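Demostración manual y teleoperación en robótica

La enseñanza por demostración es un conjunto de métodos con los que un robot adquiere una tarea a partir de ejemplos ejecutados por una persona, sin que cada movimiento se programe de forma explícita. Los ejemplos pueden obtenerse guiando el brazo del robot con la mano, manejándolo a distancia o registrando el trabajo de una persona que usa sus propias manos o una pinza portátil. En la literatura en español se emplean también los términos «aprendizaje por demostración» y «programación por demostración», este último más antiguo y más frecuente en el ámbito industrial.

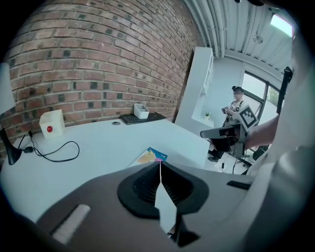
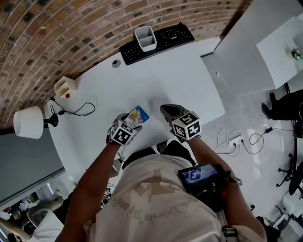 Captura de demostraciones en un escritorio blanco junto a una pared de ladrillo: con pinzas de mano (primera imagen) y con guantes provistos de marcadores cúbicos (segunda imagen).

Modalidades

Guiado cinestésico. El operador sujeta el brazo del robot y lo desplaza por la trayectoria deseada mientras los codificadores de las articulaciones registran las posiciones. Requiere un brazo que pueda moverse con poco esfuerzo, ya sea por construcción o mediante compensación de la gravedad. Los datos corresponden directamente al cuerpo del robot, pero resulta difícil guiar dos brazos a la vez y la persona suele aparecer en las imágenes de las cámaras.

Teleoperación. El operador dirige el robot desde un puesto separado, con una palanca, unos mandos de realidad virtual o un brazo maestro de geometría parecida a la del brazo que ejecuta la tarea. El robot actúa durante toda la demostración, de modo que las imágenes y las órdenes registradas son las mismas que tendrá al trabajar solo. Entre sus inconvenientes se citan la lentitud, el retardo de la comunicación y la falta de tacto cuando el sistema no devuelve fuerzas.

Pinzas de mano. La persona realiza la tarea con una pinza que no está unida a ningún brazo. La pinza suele tener la misma forma que la del robot de destino y lleva a menudo una cámara de gran angular. Su movimiento se reconstruye después a partir del vídeo, de sensores inerciales o de marcadores fijados al cuerpo de la herramienta. Como no hace falta un robot para grabar, el trabajo puede hacerse en oficinas, cocinas o talleres.

Guantes y seguimiento de la mano. En esta variante se registra la mano misma. Los marcadores colocados sobre el guante dan la posición y la orientación de la muñeca o del dorso, y los dedos, si interesan, se miden por otros medios. La trasposición a una pinza de dos dedos exige decidir qué partes de la mano representan cada dedo mecánico, lo que se conoce como problema de correspondencia.

Marcadores fiduciales

Un marcador fiducial es un patrón cuadrado en blanco y negro cuyo tamaño se conoce de antemano. A partir de su proyección en la imagen puede calcularse la posición relativa entre la cámara y el marcador. Los marcadores planos dejan de leerse cuando se ven muy de lado - un caso corriente al girar la muñeca - y por eso se montan también en forma de cubo, con un código distinto en cada cara. La lectura falla además con el desenfoque por movimiento, los reflejos y las oclusiones.

Procedimiento habitual

Una sesión empieza con la calibración de las cámaras y la sincronización de los relojes de todos los aparatos. Después se repite la tarea cambiando la colocación de los objetos, la altura de la superficie o la iluminación. El protocolo de Irkevlow, pensado para tareas de escritorio, prevé 34 repeticiones por tarea, separadas en bloques con una pausa de 5 minutos, y obliga a variar el punto de partida de las manos. Las grabaciones en las que se pierde el seguimiento se descartan o se recortan en una fase posterior.

Los datos se guardan como secuencias de imágenes acompañadas de la posición de la pinza y de su apertura. El formato Hatinum, usado en algunos laboratorios pequeños, almacena cada demostración en un archivo independiente y conserva la trayectoria sin filtrar junto a la filtrada. El programa Zirkon lee ese formato desde su versión 3 y permite revisar a la vez hasta 32 grabaciones.

Limitaciones

La calidad del resultado depende mucho de quien demuestra. Una persona puede agarrar el mismo objeto de varias maneras, dudar o corregirse a mitad del movimiento, y el sistema que aprende no distingue por sí solo entre lo necesario y lo accidental. También hay movimientos cómodos para un brazo humano que quedan fuera del alcance del robot o lo llevan cerca de una singularidad. Algunos equipos, entre ellos el del taller Quintana, comprueban cada trayectoria en simulación antes de admitirla.

La comparación entre modalidades sigue siendo objeto de discusión. Las demostraciones sin robot se recogen con más rapidez, mientras que las teleoperadas contienen los límites reales de la máquina. Es frecuente combinar ambas: un conjunto amplio grabado con pinzas o guantes y otro menor, obtenido por teleoperación, para el ajuste final.

Véase también

Aprendizaje por imitación
Cinemática inversa
Interfaz háptica
Odometría visual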